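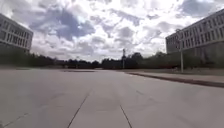 ## 5. Failure Analysis: Loss of Heading on Open Paving

### 5.1 Summary of the fault

Of the seven runs made with the Atura platform on the Malabanan plaza route, three ended in an unplanned stop. In each case the operator pressed the remote stop after the robot had left its planned line and was closing on the kerb to the right of the main paved area. No contact was made with the kerb or with any person. The robot itself reported no fault in any of the three runs. Its position estimate remained inside the permitted corridor throughout, and the Jasano route planner continued to issue ordinary forward commands until the stop was received.

The four remaining runs were completed without intervention. Route, payload and software version were the same in all seven.

### 5.2 Site conditions

The route is 900 m long and is made up of a service road, a covered walkway and the plaza. Only the plaza is considered in this section. As can be seen in Figure 1, it is a wide area of pale grey concrete slabs between two large buildings, with long, thin joint lines between the slabs and a band of trees across the far end. There are no benches, bins or signs in the open space between the buildings. A low kerb with a dark edge separates the paving from a slightly raised strip on the right.

Two properties of this surface matter for what follows. The slabs carry little texture that can be tracked from one image to the next: there are faint mottled patches and light scuffs, but few strong corners. The joints, by contrast, are dark, straight and continuous over a long distance. A feature tracker will therefore find most of its usable edges along a small number of lines. Motion along such a line is poorly observed, and an error in matching one line to another gives a result that looks consistent.

### 5.3 Sequence of events

The logs of the three failed runs were replayed offline against the recorded sensor data. The same sequence was found in each.

On leaving the covered walkway, the range scanner lost the near walls on which it had relied. The facades on either side of the plaza were outside its useful range, and the scan matcher correctly lowered its own confidence. The pose filter then gave most of the weight to wheel odometry and to the visual heading module, which estimates heading from straight edges on the ground. This change of weights is by design and also took place in the four completed runs.

The visual module had by this point locked on to a joint line close to the centre of the path. A short wheel slip followed, and the heading predicted for the next update was wrong by a small angle. With the search window centred on this prediction, the module matched the neighbouring joint in place of the one it had been following. In the image the two joints converge with distance, and their slopes differ. The difference was taken as a rotation of the robot to the left, and the controller steered right to correct it.

From then on the error sustained itself. Each right-hand correction moved the robot nearer to the wrongly matched joint, which lowered the residual and raised the confidence of the match. The innovation test in the filter, which should reject a heading that disagrees with odometry, did not trigger. It compares single updates only, and the false rotation was spread over many small ones.

### 5.4 Why the kerb was not detected

The forward obstacle detector is set to ignore objects below a minimum height so that door sills and cable covers do not halt the robot. The kerb falls below this limit. A separate check for drops and steps exists in the Hodex drive controller, but it reads a downward sensor mounted behind the front axle and would have responded only after the front wheels had reached the kerb. The site map does contain the kerb as a forbidden line. This gave no protection, as the map is consulted at the estimated position, and the estimated position was wrong.

We regard this as the more serious finding. The heading error alone is a fault in accuracy. Together with a keep-out line that depends on the same pose estimate, it becomes a safety matter: a single wrong estimate disabled both the route following and the measure meant to contain its failure.

### 5.5 Corrective measures

Three changes were made before further testing on site.

1. The visual heading module now rejects any update in which all supporting edges lie on one line.
2. The filter compares the visual and odometric headings over a sliding window of seven updates in addition to the existing single-update test. If the summed difference exceeds the limit, the robot stops and reports a heading fault.
3. Where the scan matcher reports low confidence, maximum speed is reduced and the minimum obstacle height is lowered. The door sills that led to the original setting do not occur in the open part of the route.

Replay of the three failed logs with the first two changes active gave a stop in every case, before the robot had left its corridor. Replay of the four completed logs gave one unneeded stop, at the exit from the covered walkway, where the wheels pass over a drain cover. The third change alters the motion of the robot and cannot be tested by replay.

### 5.6 Limits of the analysis

The cause of the initial wheel slip is not known. The wheel current was logged at too low a rate to separate a loose surface from a brief fault in the drive, and the latter has not been ruled out. All seven runs were made in November, in daylight. Under low sun the edge of a shadow may be as straight and as dark as a joint, and the single-line test in its present form does not tell the two apart. Until this has been examined, the robot is operated on the plaza only with a person walking beside it and holding the remote stop.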